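4. Threading the Plevura overlocker

1. Switch off. The needles don't care how careful you are.
2. Raise the presser foot and seat all cones on their pins.

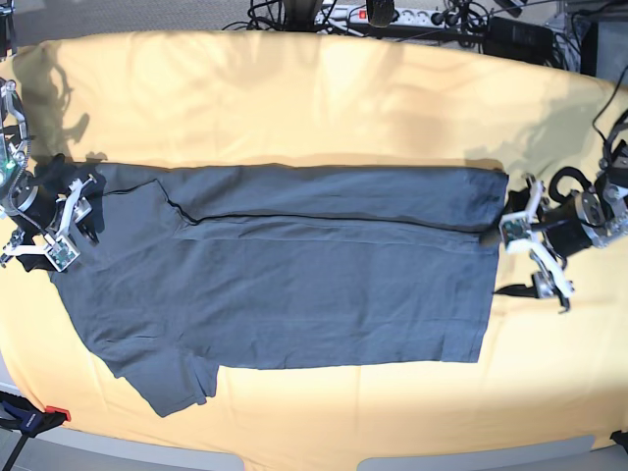
3. Thread the lower looper first, whatever your aunt says. Set tension to 9 for test seams on scraps. For knits, such as the dark gray T-shirt on the yellowish cloth, fold the garment only after the seam is sewn.

Caution: Manix cones hold 1,456 yards — enough to tangle all of them.
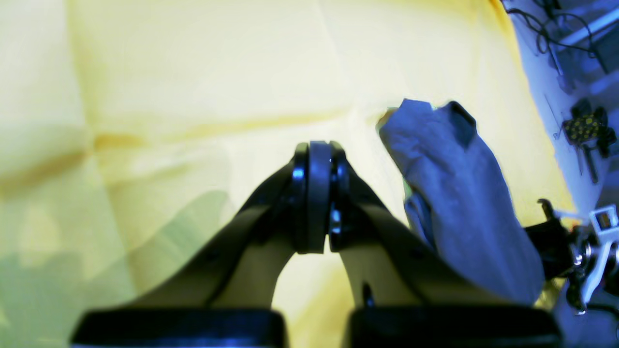 Fig. 9. Fingertips together.

4. Close the looper cover.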